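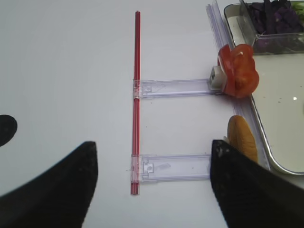

Gripper closes late on replay, rod pickup task

Ticket status: Resolved
Opened: March 2019
Site: Fulasberg demo kitchen, station 2
Product: Clestell two-finger arm with Vendier remote handle
Opened by: Wai-kit Liao
Assigned to: Szu-yu Kwan
Priority: Normal

Wai-kit Liao wrote:

Hi all! First of all, we are having a great time with the new handle. I've been teaching the arm by kinesthetic guiding up to now (grab the wrist, push it where you want it, sore shoulder by lunch) and doing the same work from the chair feels like a different job.

Now the problem. The task is the red rod with the two clear arms clipped onto it, standing upright on the white table next to the food tray. The robot should come in low with a finger on each side, close, lift, and carry it over to the rack without touching the tray or anything on it. I drive it with the handle and it goes fine. Then I replay my own recording and the fingers close late. The arm has already started up by the time they meet, so it either pinches the very bottom of the rod or gets nothing but air. The trained policy does the same thing, only worse.

What I've tried:

Rebooted the arm and the handle box.
Swapped the handle cable with station 3.
Recorded again, moving very slowly. Replay is better but still late.
Recorded with a long pause after closing. Replay works! But then the policy learns to sit there with the rod in its fingers, thinking about life.

Recorder settings are whatever came with the install. I attached one good drive and its replay.

Szu-yu Kwan wrote:

Thanks, Wai-kit, super clear report, and the two recordings side by side are exactly what I wanted. The pause trick tells me a lot. If slowing down hides the fault, I'd bet on timing before I'd bet on the fingers.

Could you check three things for me?

1. In the recorder, open Streams and look at the Clock column. Do the joints, the gripper and the wrist camera all have the same word there?
2. Under Handle, what is the trigger filter set to?
3. Put the arm somewhere clear of the table, start a recording, and snap the trigger shut and open 4 times without moving the handle. Send me that file. Please keep the wrist camera on.

No need to touch the model yet. A plain replay doesn't use it, so whatever is wrong is already in the recording or in the player.

Wai-kit Liao wrote:

1. Joints say "controller", camera says "controller", gripper says "host". I never noticed that column.
2. Filter is on "smooth", value 70.
3. File attached. Fun to watch, it looks like the robot is applauding.

Szu-yu Kwan wrote:

Ha, it does. And there are two faults in there, which is why swapping parts got you nowhere.

The first is the clock. Your gripper samples are stamped by the host computer when they arrive, and everything else is stamped by the controller when it happens. The player lines them up by stamp, so the gripper is always playing catch-up. In the clap file I can see the fingers meet on the camera well before the gripper stream says they did.

The second is the filter. On "smooth" at 70 the recorder saves a rounded-off copy of your trigger pull. The live arm gets the raw pull, so it feels crisp in your hand while you drive, and what gets written to disk is mushier than what you did. That setting is meant for long pours and wiping, where nobody snaps the trigger.

Please do this:

Stop the recorder service.
Streams > Gripper > Clock: set to controller.
Handle > Trigger filter: set to off.
Start the service again and wait for the green light on the handle box.
Record the claps once more, then one normal rod pickup at your normal speed.

Don't mix the old demonstrations with the new ones. Move them to another folder for now; I may be able to save them.

Wai-kit Liao wrote:

Done. Claps look tight now. Rod replay is on time!! First attempt, lifted clean, straight to the rack. I may have yelled.

One new thing, though. On one out of every few replays the right finger bumps the lower clear arm on the way in and the whole piece turns a little around the rod. It still picks it up, but it arrives at the rack crooked. I think I was doing this before as well and the late closing was hiding it. The clear plastic is really hard to see on the operator screen against that white table, while the red rod jumps right out, so I guess I steer by the rod and forget what's sticking out of it to the right.

Jui-lin Chang wrote:

Jumping in, since I did the clear-parts work for the Wu project and I love this stuff.

You are probably right about steering by the rod. Your eyes go to the red and your hands follow. A few things helped our operators a lot:

Lock the wrist camera exposure. On auto, a white tabletop pulls everything toward gray, and the ridges along the edges of clear plastic are the first thing to go. Set it by hand so you can see those ridges, even if the table looks a bit bright.

Pick your contact point out loud before you close. Sounds silly, works great. With a piece like yours I'd say "rod, between the arms" and aim there.

Come in from the side that has no arms on it, then turn the wrist. If you approach straight on, your right finger has to pass right where the lower arm sticks out. On the left you've got bare table and all the room you want.

Use fine mode on the handle for the last bit. Hold the thumb button and your hand motion is scaled down. Release it before you lift or the lift takes forever.

And record some bumps on purpose, with the recovery. Nudge the arm of the piece, back off, line up again, close. If the policy only ever sees perfect approaches it has no idea what to do when the piece is turned.

Wai-kit Liao wrote:

Fine mode! I thought the thumb button was for the emergency stop and have been carefully not touching it. (The emergency stop is the big red one on the box, I know, I know.)

Exposure is locked and the edges show up nicely. The left-side approach feels odd for the first few tries and then very natural. Question: do I need to vary where the tray is? It's on the right in all my demonstrations.

Jui-lin Chang wrote:

If the tray will always be on the right when the robot does the job for real, leave it there and shift it a little between takes. Do change what is on it, though. Otherwise the policy can start using a bright slice of tomato as a landmark, and then you swap lunch and it gets lost. We had one that steered by a lemon.

Szu-yu Kwan wrote:

Good news on the old recordings. Tin-yau Poon has a script that restamps the gripper stream by matching it to the finger motion in the wrist video. It fixes the clock. It can't undo the trigger filter, so closings will still look soft, and I'd use those takes for approach and carrying only. Run it from the recorder's tools folder:

restamp --stream gripper --match wrist --out fixed

It writes copies and leaves the originals alone. Any take where the fingers are out of view gets skipped and listed at the end.

Kwan-ho Cheng is changing the installer so the gripper clock defaults to controller. Until then, please check that column on stations 3 and 4 too.

Wai-kit Liao wrote:

Checked. Station 3 had the same setting, station 4 was fine. Restamp ran and skipped two takes, both ones where I'd wandered off with the wrist anyway.

New set recorded with the left-side approach, fine mode and a bunch of deliberate bumps. Trained overnight. The policy closes on time, and when I turned the piece by hand before starting, it backed off and lined up again by itself. I am so happy with this! You can close the ticket. I'll open another one about the rack, where it lets go a touch too high.

Szu-yu Kwan wrote:

Love it. Closing. For the rack ticket, please attach the claps file again along with one good release and one bad one.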